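About Brisow

Brisow makes trays, blocks and marker boards for table-scale handling and assembly work. We started with one product, a shallow tray with raised walls, and now list 238 part numbers. Most orders come from teaching labs and small engineering teams that need the same piece again two years later, to the same drawing.

Design and finishing are done at our Sestach shop. Sets are checked on the bench before a drawing is released. We work on a black top with a green backdrop, which keeps the edges of white parts easy to pick out.
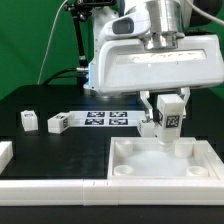
Tall block held upright over a tray, small cube to the left. Both carry markers.

Blocks are supplied in tall, flat and cube formats. Markers are black and white and can be placed on more than one face. Customers who need a marker on a particular side should state this on the order form -- we do not move markers after a set has shipped.

Surface finish is matte white unless the drawing says otherwise. Plain white surfaces show shading and small specks readily, so each face is inspected under side light and again under room light. Corners and seams are inspected separately.

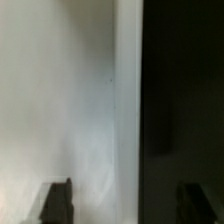
Inside corner: white surface, upright panel and dark surface beyond.

Our second line, Rind, covers assembly trays. It began as a request from a technical school for a tray that could be used for placement practice and then cleared in one motion. There are 14 layouts in the current list. Lead time is 3 weeks for listed layouts and longer for custom ones.

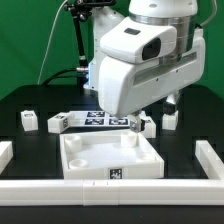 Tray with marker board behind.

Rind layouts are defined by their posts, and post height is the dimension customers ask us to change most often. A layout may mix heights in one tray: four round posts, for instance, with one at each back corner, a short one at the front left and a low one near the front right. The front wall is left free for a marker. Marker boards are ordered separately, and the two-by-two arrangement is the standard one.

Drawings for all listed parts are kept under the Sustetti numbering system, which we adopted in November. Old part numbers remain valid for reorders. For custom work, send a dimensioned sketch and the quantity to the Sestach shop.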